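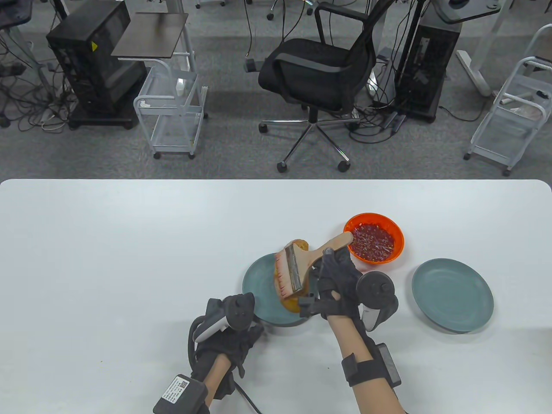 Chili Toast, May

Lunch on Friday was toast with chili sauce, put on with a pastry brush. The sauce is the Ilby recipe: dried chili flakes, oil, garlic and a little vinegar, cooked low for 40 minutes and left overnight. The page for it has had more than 3,852 visits, most of them asking how hot it is. Medium, if you leave out the seeds.

The plates are the Skotley ones in gray-teal, bought as a set of two. The bowl is orange and came from a market in Bragança. It holds enough sauce for a whole loaf.

Brushing works better than a spoon on bread with big holes. Dip only the tips, wipe them on the rim, then press down and let the oil soak in. Two thin coats are plenty — a thick one makes the middle soggy.

Toast on one plate, sauce in the bowl, second plate still empty.

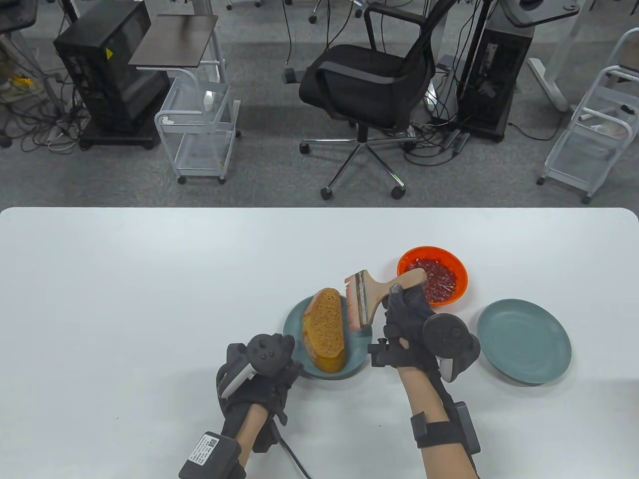

Sokico wrote in to ask whether a silicone brush would do the same job, having given up on getting chili out of natural bristles. It will, but it holds less oil, so expect to dip more often.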